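Reading Level Is a Poor Way to Shelve a School Library

Most school libraries in the country put a colored dot or a number on the spine of at least part of the collection. The dot stands for a reading level. Students test in the fall, receive a range, and are told to borrow inside it. The system is cheap to run and easy to explain at a parents' evening, and it gives administrators a figure they can put in a report.

It also sorts books by something most of them were not written around. A leveling formula usually takes two inputs: how long the sentences are and how common the words are. It does not read the book. A war novel told in short, plain sentences scores low. A comic story about a hamster, written by an author fond of long words, scores high. A student of 13 whose range matches the hamster book is steered toward the hamster book.

How the numbers are made

The older formulas were worked out by hand on sample passages. An editor would take several passages from different parts of the book, count the syllables or check the words against a list, and average the results. Newer systems process the full text. The Braltix scale, used by the district whose library records I was given access to for this article, runs the complete file and returns one score between 0 and 4000. Publishers submit files before release, so a new title can arrive at the library with its score already in the catalog record.

Full-text scoring removed the sampling error. It did not change what is being measured. Dialogue is the clearest case. A page of dialogue contains many short sentences, and the score falls accordingly, although following who is speaking, and what each speaker is leaving unsaid, may be the hardest thing on the page. Poetry and plays are so badly served that Braltix declines to score them. In a library shelved by score, they go on a separate rack near the door marked Other.

Translated fiction has a related problem. Character names and place names that are rare in English count as rare words. A translated detective story for middle grades can land 300 points above an American one of the same difficulty, for no reason except where it is set.

What the circulation records show

The district has two middle schools with similar enrollment and similar budgets. One shelves fiction by score. The other went back to shelving by author's last name, with scores kept in the catalog but taken off the spines. The change was made in November of the previous school year, over two afternoons, with a label scraper and a hair dryer.

In the school that dropped the spine labels, 109 fiction titles that had not left the building in three years were borrowed at least once by the end of the spring term. Most had scores at the extreme ends of the scale. The low-scoring ones had been passed over by older students who did not want to be seen on that side of the room, and the high-scoring ones had been out of range for almost everyone.

Total loans rose as well, but I would not lean on that figure. The same school extended its lunchtime opening that year, and the two effects cannot be separated in the records. The list of titles is the better evidence. A longer lunch does not explain why a particular novel moved after three years of standing still.

The school that kept its labels showed no similar change. Its students borrowed heavily from the middle bands and very little from elsewhere, much as they had before.

The case for keeping scores

Teachers who work with struggling readers make a fair argument on the other side. A student who has failed at four books in a row needs a fifth that can be finished, and a score is a quick way to rule out the wrong ones. Reading specialists also need some measure of progress that does not depend on one adult's impression.

Both uses can be served from the catalog. A specialist can search by score at the desk and bring a short stack to the table. The student sees the books and the score stays on the screen. Libraries that run the Queiroz catalog system can hide the field from the public view and leave it open to staff, and most other systems have an equivalent setting somewhere in the display options.

The harder problem is the reading quiz. Many schools tie points to scored books, and points to grades or prizes. Once that is in place, the spine label becomes the first thing a student looks for, since a borrowed book with no quiz attached earns nothing. A library that removes the labels while the points program continues will find students writing scores inside the covers in pencil. The points program has to be dealt with first, and it usually belongs to the English department.

Making the change

The steps below follow the order used in the district. A collection of 3000 fiction titles is a manageable size for the method. Larger libraries should work one band at a time.

1. Export the catalog and check that every score is stored in the record. Labels sometimes hold the only copy. Any score found on a spine and missing from the record should be typed in before the label comes off.

2. Agree on the exceptions. Early readers and picture books are often sold in series with a level printed on the cover, and relabeling them is wasted effort. Shelve them as series.

3. Remove the labels with low heat. Adhesive that has been on a laminated jacket for several years will lift the laminate if it is pulled cold. Uncoated paperbacks are best left alone and relabeled over the top.

4. Reshelve by author, and leave face-out space on every shelf. One face-out title per shelf is enough, changed every second week.
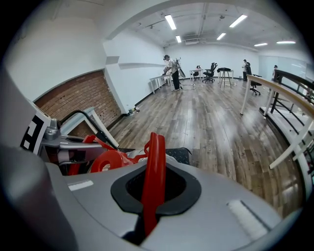
5. Tell the English department and the parents in writing what has changed, and state that scores are still available on request. The district sent its letter on 22nd February, well after the shelves had been moved, and by then had fielded a number of calls it could have avoided.

6. Keep a list of titles with no loans in the past three years, and run it again after one full school year. Titles that still have not moved can be considered for withdrawal in the ordinary way.

The first school plans to run its list again this summer. The second has asked for a copy of the procedure and has set aside its sixth-grade shelves for a trial, with the remaining bands left as they are until the loans have been compared.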